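Selthorpe Clothing Exchange: Winter Notes
2023-01-02

The Selthorpe Clothing Exchange will reopen after the holiday closure with its usual hours and with one change to the way garments are received. Beginning with this intake period, shirts, blouses, sweaters and light jackets will be placed on hangers when they arrive and will stay on hangers until they are issued. Folded storage will continue for children's sleepwear, knit hats and household linens.

The change follows a review of the September intake, the largest the Exchange has recorded. More than 3,000 garments were accepted during that month, and a considerable share had to be pressed a second time after being held in bins at the Nenby Street storeroom. Staff hours given to repeat pressing were hours not available for mending or fitting. The review recommended additional rail space, a supply of hangers in one general style, and a short written procedure that all sorting stations would follow.

Rail space has now been added at both locations. The Jumano Road branch has received 9 lengths of rail, and Nenby Street has received seven. An order of 300 hangers was placed in the fall to supplement those already in use. Wire hangers will remain in service for lighter items. Heavier coats should be set aside for the wide-shouldered hangers kept in the back room at each branch.

Garments are to be grouped by color within each size. Patrons have often remarked that a mixed rail is slow to look through, and the trial held at Jumano Road suggested that color grouping also makes it easier to return an item to its place. Related shades should hang next to one another, with the darker or stronger shades at one end.

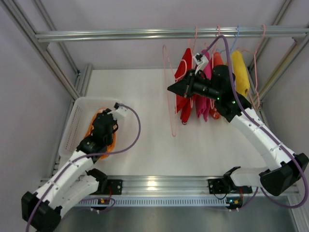
Red, bright pink, orange and yellow garments on wire hangers, grouped toward the right of the rail.

Several points in the procedure deserve particular attention. Each hanger should be seated fully over the rail, with the hook facing the back, before the next garment is added. Garments should be spaced so that a hand can pass between them. Long items should be moved to the upper rail if they reach the surface beneath, as hems that rest on a table or shelf will crease. Hangers without garments should be taken off the rail and returned to the box at the end of the station - they tangle easily with those in use.

Straps, belts and loose ties should be fastened before hanging. Buttoned garments need only the top button and one at the middle closed. Anything with a missing button, an open seam or a broken zipper goes to the mending shelf with a paper tag stating the repair required, and should not be hung until the repair is complete.

The size markers used on the old rails will be replaced in the course of the winter. Until the new markers are in place, sorting stations are asked to continue with the present cards and to write clearly on both sides. Cards that have become difficult to read may be exchanged at the front desk.

The Exchange is also pleased to report that the Hứa Tailoring Workshop has agreed to continue its mending sessions at Nenby Street through the spring. Patrons may bring one garment per visit for hemming or simple repair. Garments should be freshly laundered, and a name and telephone number should be pinned inside the collar or waistband.

Donations of clean adult clothing are welcome at either branch during opening hours. Adult medium and large sizes are most needed at present, along with work trousers and plain long-sleeved shirts. The Exchange is unable to accept footwear until further notice. Donors who have hangers to spare may leave them at the front desk of either branch.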